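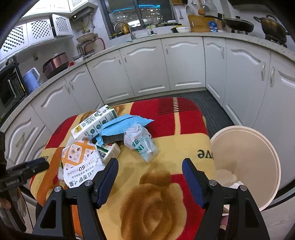
Según Yaa Mahama, una mesa larga empieza a funcionar cuando el segundo plato llega antes de que la gente haya terminado de presentarse, y esa frase suya se repite todavía en casi todo lo que se ha escrito sobre las Cenas de Lilden.

Las Cenas de Lilden son un ciclo de comidas colectivas de cocina de África occidental y de sus diásporas, celebrado en la localidad de Lilden y, de forma itinerante, en Urkesley y Prarnum. Cada cena reúne a varios cocineros invitados en torno a un menú único, servido en fuentes compartidas, con un ingrediente principal que cambia en cada edición. El ciclo goza de una reputación extraordinaria entre los aficionados a los guisos de cacahuete, los arroces especiados y las salsas de pimiento de larga cocción, ¡y con toda justicia!

Origen

El ciclo nació de una colaboración entre Mahama y Dzifa Opoku, que habían coincidido en la cocina del restaurante Ní Mhurchú, en Urkesley. La primera cena se sirvió a 25 comensales en el comedor del propio restaurante, un lunes, día de cierre habitual. El menú constaba de sopa ligera de cabra, arroz waakye con sus acompañamientos y un postre de coco tostado que Opoku improvisó cuando el previsto no cuajó. Aquel postre gustó tanto que volvió a la carta en las cuatro ediciones siguientes y acabó dando nombre a una de ellas, la Cena del Coco.

Formato

El aforo habitual es de 50 plazas, dispuestas en dos mesas corridas. Los cocineros salen a la sala entre plato y plato para contar de dónde procede cada receta, y esas intervenciones — breves, a veces interrumpidas por preguntas desde el fondo — son para muchos asistentes lo mejor de la noche. No hay cartas individuales. El menú se escribe a mano y se lee en voz alta al comienzo, a las ocho en punto.

La edición de mayor tamaño tuvo lugar en Prarnum, al aire libre y en el mes de julio, con 282 asistentes y 16 cocineros repartidos en puestos de brasa. Fue también la única en la que se abandonó el servicio en fuentes. En su lugar se ofrecieron brochetas de ternera con mezcla de cacahuete y jengibre, plátano macho frito y maíz asado, que los comensales recogían directamente en cada puesto.

Cocina

El repertorio parte de la tradición ghanesa, con platos como el kenkey, el red red o la sopa de nuez de palma, y se abre a las cocinas vecinas y a las del Atlántico americano. Uno de los rasgos más admirados del ciclo es el tratamiento de las legumbres. Las alubias carillas, que en otras mesas quedan como guarnición, aparecen aquí guisadas en aceite de palma, molidas para freír en buñuelos o cocidas al vapor en hojas, y en cada forma resultan magníficas. La edición dedicada por entero a ellas, con siete platos, sigue siendo la más recordada en Lilden.

El shito, la salsa oscura de pimiento picante y pescado seco, está presente en todas las cenas. Mahama lo prepara con más jengibre que Opoku, quien prefiere alargar la fritura de la cebolla hasta que casi se deshace. Ambas versiones se sirven en la mesa sin identificar, y la discusión sobre cuál es cuál forma ya parte de la velada.

Recepción e influencia

Varios cocineros que pasaron por el ciclo como ayudantes abrieron después locales propios en Prarnum, entre ellos una casa de comidas especializada en fufú y sopas. El restaurante Ní Mhurchú incorporó a su carta permanente el arroz waakye de la primera cena, que sirve los sábados al mediodía con huevo cocido, gari y espaguetis, al modo de los puestos callejeros de Acra.

Véase también

Waakye
Shito
Cocina de Ghana
Comedores itinerantes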